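Re: [bimanual-practice] reset rules between episodes, draft 2

On Tuesday Cuiping Duan wrote:
> Section 3 still says "clear the table before each run." Do we mean
> everything, or only what's inside reach of either arm? At Stilley we
> leave the background items where they are and write them down once
> per batch. If the rule means everything, we're out of compliance on
> 4,000 episodes and I'd like to know before October.
>
> Also, who signs off on a handover where both grippers touch the
> object? The draft only covers one arm.

Cuiping, quick answers, I'm between runs.

Clear means the work zone. Back row can stay. I wrote that line for the Prirkholm cell, where there is no back row, and never fixed it. Proposed wording: "Items not used in the task may stay on the table if they are outside the marked work zone and listed in the batch sheet." So bottles, boxes, soft toys, whatever, fine, but listed. Anything glass goes as far from the arms as the table allows. You're not out of compliance, please don't redo anyhting.

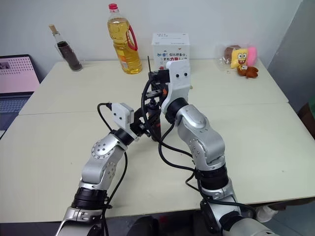

Two-gripper contact is the harder one. What we do now — speed cap at 65 percent once both grippers are within reach of the object, one operator calls the release, the other hand on the stop. No release until the second grip is confirmed. Not on the camera view alone, you can't see the fingers well enough when the heads are close. Same person signs for both arms. Two signatures just means neither one looked.

Cable slack. Draft says "secured." Too vague, I know. Loops over the table are ok by me if they clear the surface through the full range of the task, checked by hand at the start of the shift and again every 500 episodes. Nullwood wants them sleeved, Ông wants them tied at each joint. Can live with either, just pick one.

Laptops: off the table or outside the zone. Still arguing for off. We don't always manage it here either.

Will send draft 3 tonight if teh build finishes. Comments on section 3 by 8 please, otherwise it goes in as above.

Laiba Kiani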